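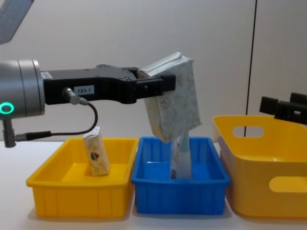

Nusdale tissue and soap drive passes last year's total with a month to go

September
By the Nusdale newsroom

The shelves in the back hall of the Kavanagh Street library are filling up faster than they have in years, and the people who look after the town's household goods drive couldn't be more pleased (or more in need of a few extra boxes, if you happen to have any in the garage).

The drive gathers the everyday things that food stamps won't cover: soap, tissues, toothpaste, diapers, dish liquid and the like. By the close of last week it had packed 64 cartons, already well past the 39 it managed in all of last fall. Each one goes to a family in Nusdale or out along the Rumberg road, where the only grocery store closed in the spring and a bar of soap can mean a long ride on the bus.

Part of the jump comes from a new drop-off point at the Stundar hardware store, which put a bin beside the register in August and has had to empty it every evening at closing time. Shoppers have been slipping in a little something along with their paint and lightbulbs, and one family brought in a whole wagonload after a birthday party where the guests had been asked to skip the presents!

Unopened packages are best, in any brand and any size. Travel sizes are very welcome too, as they tuck nicely into the corners of a carton. Please leave out bleach and anything in a spray can, and check that the lids on liquids are good and tight.

Donations can be left at the library or at the hardware store until the end of October. Packing nights start at 6 p.m. in the back hall and run for 2 hours, with coffee on and usually a plate of something sweet. Children are welcome as long as a grown-up comes along. Households that would like a carton can ask at the library's front desk, and there is no form to fill out.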